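Kuvlow (satellite)
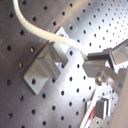 A metal angle bracket on an optical breadboard.

Kuvlow is a small Earth observation satellite that measures sea surface winds. It was proposed by Imad Haddadin and built at Paltley, with ground control at Clescombe. The spacecraft has a mass of 47 kg and circles the Earth in a low polar orbit. Its radar sends readings to the ground 10 times a day. Elias Awwad led the data team until September, when the work moved to the Mansour station. Forecasters use the readings to track tropical storms.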